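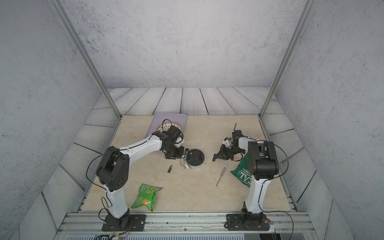
Help wanted: sorting table, Vallejo repair and reuse shop

Hi! I'm Annick Hiebert and I run Ekton, a small repair and reuse shop in Vallejo. I need 2 people for our sorting table, and I'd love to have them in place before the spring drop-offs really get going.

So what's the job? People bring us boxes from the kitchen drawer, you know the one. A dinner plate, a screwdriver, a single AA battery, a snack bag somebody forgot to throw out, some plastic part that fell off something years ago. All of it lands on the table together and your job is to take it apart again, one thing at a time. Plates go on the soft mat so they don't chip (I'm fussy about the ones with patterned rims, they sell fast). Tools get wiped and go to the tool wall. Batteries go in the battery tub, never in the trash, and I will absolutely come running if I hear one hit the bin! Bags and wrappers get a quick look inside and then out they go. Mystery parts get a tag, and we argue about them over lunch.

Shifts are 4 hours, mornings or afternoons, and I can be pretty flexible if you have school or kids to work around. We'd start you on 14 hours a week and see how you like it. Pay is hourly and I'm happy to talk numbers when you call. Parking is out back.

You don't need experience. You do need to be OK standing for a good part of the shift, and to have the kind of patience where a table full of odds and ends looks like fun to you. If you can tell a Phillips from a flathead, great, and if you can't, you'll know by your first break. Gloves and aprons are on me. We play the radio, and whoever opens up picks the station.

To apply, just stop by the shop and ask for me, or drop a note through the mail slot with your name, your phone number and the hours you'd like. No resume needed, but tell me the strangest thing in your own junk drawer. I'm reading notes until Apr 18, 2025 and I'll call everyone back, even if it's a no.

Annick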